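Chore Check: what the machines can and can't do yet
Gallery, November visit notes by Sharon Waweru

Spent most of the month asking one question. Can a machine do the boring stuff yet, at home or on the shop floor? Short answer, some of it. Long answer under the picture, in the order I scribbled it.

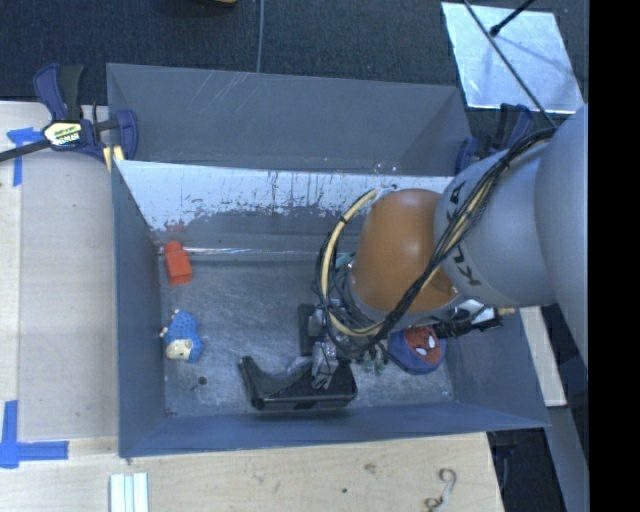 Tidying up. This is the chore everyone asks me about first, way ahead of dishes. Anyone with kids knows the 7 pm version, toys everywhere, one bin, no energy. For a machine the trouble is that nothing in the pile is like anything else in it. Take a Spider-Man plush, round and squashy, no handle, no flat side. Then a hard black L-shaped piece lying flat on metal, thin edge, hardly anything to get a finger under. Then a little red-orange block like a building brick. Three different grips for three things, and a toddler does it without looking. A hand with several fingers gives you more choices than a plain pincher, also more ways to fumble. Corners are bad too. Anything up against a wall leaves you one side to grab from, and sloped walls mean the wrist has to mind where it's going. Would I pay for one to clear my living room? Not this year.

More notes, same subject, no particular order.

Shop floor first. Brian Minja runs the returns bench at Kirkegaard and he's blunt about it. Boxes, fine. Same box all day, very fine. Mixed returns, a person does it. He had 551 items come back in one stretch, and says the soft ones eat the time, for people as well. Slippers. Hats. A pillow with no bag on it.

Laundry. Still the big one. Picking a towel up off a pile, yes, I believe it. Folding it the way my mother wants it folded, no. Fitted sheets, forget it. I can't do them either.

Dishes. Rania Kettani keeps the kitchen at Fulero going and she'd take a robot tommorow if it could scrape plates. Loading a rack of matching plates seems do-able. Scraping, stacking odd bowls, spotting the fork in the soup, different job.

Floors. Done, more or less. Ours is the Plula, $399, and it gets stuck under the same chair every morning. Good on crumbs. Bad on socks. Bad on cords, very bad on cords.

Sorting small parts. Closest to ready of anything on my list if you ask me. Bakell has people putting 22 kinds of bracket into trays by hand. Ljubica Bošković has done it long enough to go by feel, and she figures a machine could take the four easiest kinds now and leave her the wierd ones. She'd be happy with that. So would her wrists.

Windows, bathrooms, anything with a sponge. Didn't get to it. Next batch.

Things I want to ask next time:
How long to clear a whole pile, start to finish, no help?
What happens after a drop?
Who wipes the bin down? Metal picks up scratches and smudges quick, and in a kitchen that matters.
Price with someone to fix it included.

Thanks to Atieno Waweru for driving and for reading my handwriting. If your shop has a chore you'd hand over first, send it in, one line is plenty. Laundry people, I have enough of you already.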